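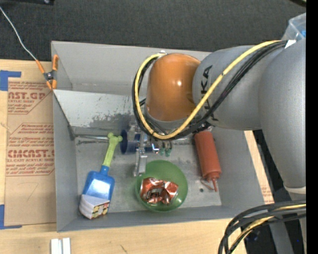 Vilém Slanina wrote in after last year's list to say that I had forgotten the candles, and that a person who checks the tree lights three times and then leaves a pillar candle burning next to the wrapping paper has no business giving advice. Fair enough, Vilém! The candles are in, near the top, and I've added a few comments from the rest of you as well.

Holiday gathering home safety checklist, August edition (yes, I start early, and my family has given up teasing me)

Smoke alarms tested, one on every floor: OK
Comment: the upstairs one chirped all through pie last Easter, so new battery.

Candles well away from curtains, cards and gift wrap: OK
Comment: moved to the mantel, though I do miss them on the table.

Light strings checked for frayed cords and cracked sockets: NOT OK
Comment: the Brovico set has a bare spot near the plug. It's 20 years old and I love it dearly, but out it goes.

Extension cords not run under rugs: OK

Front steps clear, handrail tight: REPAIR
Comment: rail wobbles at the bottom post. Jozefína Rusnák swears by longer screws.

Grill at least ten feet from the house for Independence Day: OK

Turkey fryer outdoors, on level ground, never on the deck: N/A
Comment: we roast ours (and always will, if I have any say).

Small toys and button batteries out of toddlers' reach: OK

Checked again the week before guests come: open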